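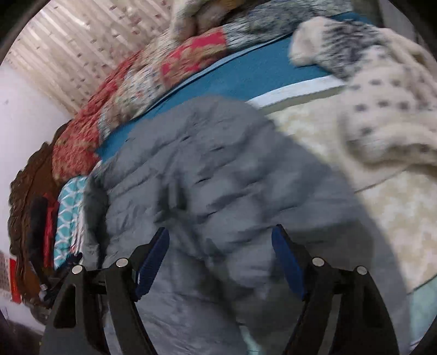
Quilted cloth: a gray puffer jacket.

How Does a Carpet Get Into a Room?
By Stella Makokha, for the Golville Young Readers page
2021-03-06

A carpet starts its life much bigger than your bedroom. It comes out of the factory as one long strip, gets rolled around a cardboard tube, and goes to a warehouse, where it lies on a shelf with a lot of other carpets and waits for somebody to choose it. This can take a while if it is orange.

Where the fuzz comes from

The soft part of a carpet is called the pile. It is made of yarn, the same sort of stuff as in a sweater, only tougher, because people don't usually walk on sweaters in their shoes. The yarn may be wool, which comes from sheep, or nylon, which comes from a factory and has never met a sheep.

Most carpets today are made by a tufting machine. Picture a sewing machine as wide as a garage door, with a whole row of needles instead of one. The needles punch the yarn through a sheet of cloth called the backing, and every punch leaves a little loop on the other side. If the factory leaves the loops alone, you get loop pile. If a blade slices the loops open, you get cut pile, the kind that shows your footprints and tells your parents who has been in the good room.

At this point you could still pull the yarn out with your fingers. So the back is coated with a kind of glue, and often a second backing goes on top of that. Then it is dried in a big oven. Nobody eats it.

Someone comes to measure

Before a carpet can be cut, a person has to visit and measure the floor. In our town that person is often Kilian Stöckli, who has been measuring rooms for the Bachmann carpet store since before I could spell "carpet."

You might think this job is easy. A room is a rectangle, isn't it? Go and look at yours. There may be a closet, a doorway, a chimney that sticks out, and a corner that isn't quite square because the builder was hungry that day. Kilian measures each wall at its longest place, and he measures into the doorways too. If the carpet is a little too big, he can trim it. If it is a little too small, he has a problem, and so does everyone standing on it.

He also has to think about which way the carpet will face. Pile leans in one direction, like grass in the wind. Stroke a piece of cut pile one way and it looks light. Stroke it the other way and it looks dark. Two pieces lying in the same room have to lean the same way or they will look like two different colors, and you will hear about it at dinner for years.

The day of the big roll

First the old carpet comes out. This is the best part if you like finding things. When we did our living room in September, we found 84 cents, a chess piece, and a raisin that I would rather not discuss.

Along the walls, the fitters nail down thin strips of wood with rows of tiny sharp points sticking up. These are called tack strips or gripper strips. They hold the edges of the carpet. They will also hold the bottom of your foot, so stay out of the room until the fitters say you can come in, and wear shoes even then.

Next comes the padding, a squashy layer that makes the floor feel softer and the room sound quieter. It stops just short of the strips.

Now the carpet is rolled out on top, with extra creeping up the walls on every side. One fitter uses a tool called a knee kicker. It has teeth at one end and a cushion at the other. You put the teeth into the carpet, bump the cushion with your leg just above the knee, and the carpet scoots toward the wall and catches on the points. Grown-ups are paid to do this. In a large room they also use a power stretcher, a long pole that pushes against the opposite wall, so the carpet lies tight and doesn't grow wrinkles later.

Last of all, the extra is trimmed off with a sharp knife and the edge is tucked into the little gap by the wall. A metal or wooden bar covers the edge at the door.

Why is there fluff everywhere?

A new cut-pile carpet sheds. Short bits of yarn were left behind when the loops were sliced, and they come up when you walk around or vacuum. My neighbor Gertraud Kälin was sure her carpet was going bald. It wasn't, and after a few weeks of vacuuming it stopped.

Words to know

Pile: the soft part you walk on.
Backing: the cloth that the yarn is pushed through.
Tuft: one little tail or loop of yarn.
Seam: the line where two pieces of carpet are joined.
Remnant: a leftover piece from the end of a roll. Ask for one if you have a cat.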